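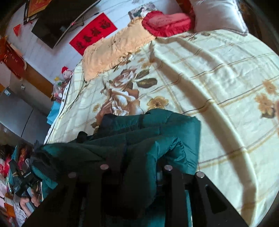 Skarunar
Supporter of Otemberg, writes about youth and women's football

Teams > Otemberg > Under-17s > Posts

Fixtures Results Squad Tickets

June 27, 2023

The under-17 squad of Otemberg for the regional cup is published. Two goalkeepers are in the list, and both played last season for the reserve side. I will write my thoughts in a few posts.

First the group. We have Brorach and Quintero. Brorach is the team I respect the most, they defend very deep and they wait for your mistake. In October we lost to them 2-0 at home and both goals came after our own corners.

Quintero I know less. I watched one match of them on a stream with bad sound. They press high in the first 10 minutes and after this they become tired.

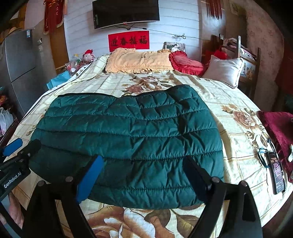

Dark teal quilted, on the rose bedcover.

The coach has kept the back four from spring. I agree with this decision. The left side was weak against fast wingers, but four players who know each other are worth more than one new name.

In midfield I am less sure. Our best passer was replaced in minute 74 in each of the last two matches. Maybe it is a plan, maybe it is his fitness. The club did not explain.

The opening match is at the old ground in Brorach, capacity 3000. For a youth game this is big. The stand behind the goal has no roof, so please think about this before you choose your ticket.

My prediction: a draw in Brorach, a win against Quintero, and then we must look at goal difference. I will post the lineup when the club gives it, one hour before the start.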